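Student Project Report: Making Better Use of a Shared Project Room

Ha-rang Na, Man-sik Kang and Jae-in Cheon
Supervisor: Róisín Ó Flaithearta
August 19, 2018

1. Background

Our group was asked to look at one of the shared project rooms at the Bulldale building and suggest how it could be set out better. The room is used by several student groups during term. In January a survey of room users was done by Vasco Azevedo, and the two complaints that came up most were that it takes too long to find things and that it is hard to hear people at the other end of the room. Our project follows on from that survey.

We were given a budget of 227 pounds for small items such as boxes, labels and cable ties. We were not allowed to alter the walls, the ceiling or the lighting. Large furniture could be moved but not replaced.

2. The room as we found it

The work tables have a light wooden top on a black metal frame. They are solid and nobody complained about them. The problem is what collects beside and underneath them. Near one table we found a pile of mixed things in orange-red, yellow and blue, with a piece of cardboard leaning among them and black cables hanging down through it all. A white shelving unit stands close by, and there was already equipment stored in its compartments, but the pile had not been put there.

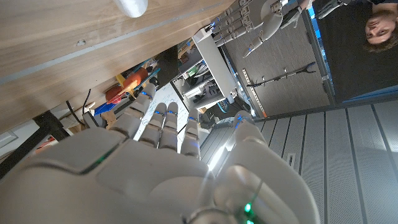
Page 3

When we asked users why things were left by the table, most said they did not know which shelf was meant for what. The shelving unit had no labels. People put an item wherever there was a gap, and the next person could not find it. After a while they stopped using the shelves for anything they needed often and kept it next to the table.

The whiteboard near the tables still has faint writing on it. Several groups told us they do not like to wipe it in case the notes belong to someone else. We suggest that each group writes its name and a wipe-off date in the corner. Anything past its date can be cleaned off.

3. Storage

We drew up a simple plan for the shelves. Heavy equipment goes at the bottom, hand tools in the middle and spare parts at the top. Each level gets a colour and a printed label. We compared two makes of storage box, Orker and Yoo. The Orker boxes have a hinged lid, which some of us found annoying when carrying something in the other hand. The Yoo boxes are open at the front and cost less, so we chose those.

Cables are a separate matter. Jae-in tried three ways of keeping them up: hooks under the table top, a fabric sleeve, and a tray fixed to the frame. The hooks were the easiest to fit but cables came out of them when the table was moved. The sleeve was tidy but slow to open. We recommend the tray.

4. Sound and surfaces

The ceiling is bare concrete with a smooth, mottled finish. One wall is covered with long, pale grey perforated slats with dark gaps between them, and these are the only acoustic treatment we noted. The far wall is plain white, with a framed whiteboard on it. Man-sik stood at different points in the room and read out word lists while the other two wrote down what they heard. We made the fewest mistakes when the speaker was close to the slatted wall and the most when the speaker stood in the middle of the room.

From this we think group discussions should be held at the slatted side, and the tables used for quiet work should be moved further off. This costs nothing.

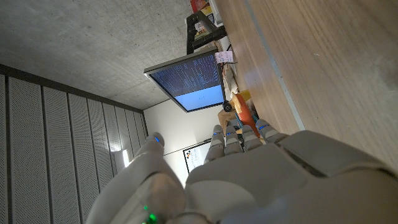

Figure 2. Concrete ceiling and slatted acoustic wall, with the whiteboard on the far wall.

We also thought about hanging fabric panels under the ceiling. Edance sent us a price list, but even the smallest set was well over our budget and would count as altering the ceiling. We have left it as a suggestion for the building office, to be looked at under job reference 3346.

5. Trial

We tried the shelf labels and the cable tray for 21 days. Users were asked to fill in a short sheet when they could not find something. The sheets were not always filled in, so the results should be read with care. The comments on the labels were mostly good. Two groups asked for a shelf of their own, and we did not have room to offer this.

6. Problems and further work

The plan depends on people putting things back. We did not find a way of checking this that was fair to everyone. We would also have liked to repeat the word list test with more listeners, as three people is a small group and we knew the lists quite well by the end. Ha-rang has kept the blank test sheets and the label file, and both can be passed on to next year's group.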